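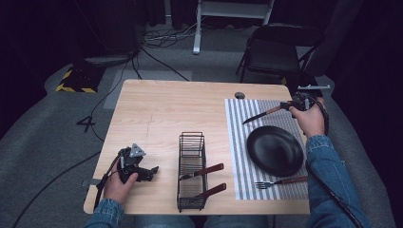

One place setting, with two knives still in the basket.

I own a set of brown-handled cutlery now. It's the Skorkolham line from Feltine, and it replaced a drawer of forks I'd been hauling from apartment to apartment since college, including one that had clearly been used on a paint can. I threw that one out last. We'd been through a lot.

The knives have dark blades, which I was told would look "grounded" on a striped placemat. I don't know what that means but I'll admit the gray and white stripes do most of the work in my dining area, which is a table. The black plate is glossy, has a raised rim, and shows every fingerprint I have ever had. If you're thinking about black plates, think about how you feel about smudges, and then about your guests, and then buy white.

Now, the basket. Everything in my kitchen used to live in a drawer like normal cutlery, but the drawer in this place sticks, and after the second time I pulled the whole front off I gave up and bought a wire one that sits out in the open. Black metal rods, tall, slatted sides. It holds the knives fine. It also lets crumbs in from every direction, and handles poke out wherever they please, so you end up with something closer to a hedgehog than the tidy arrangement on the Feltine website.

I've been trying to get in the habit of setting the table on Thursday nights even if dinner is soup from a carton. Mat first, plate in the middle, then the fork, then a knife out of the basket. My grandmother would want it noted that the fork goes on the left. I know. I put it wherever there's mat.

The table itself is light wood and already has a few scratches near the middle, and I've decided to call them character until I can afford sandpaper and a free weekend. It came from a secondhand place in Lustomberg, up 2 flights of stairs, carried by me and my poor judgment.

Next up is napkins. I have my eye on some from El Idrissi in a mustardy color, and they want ironing, so we'll see how long that lasts. There's still half a roll of paper towels on the counter and it has never once asked me to iron it.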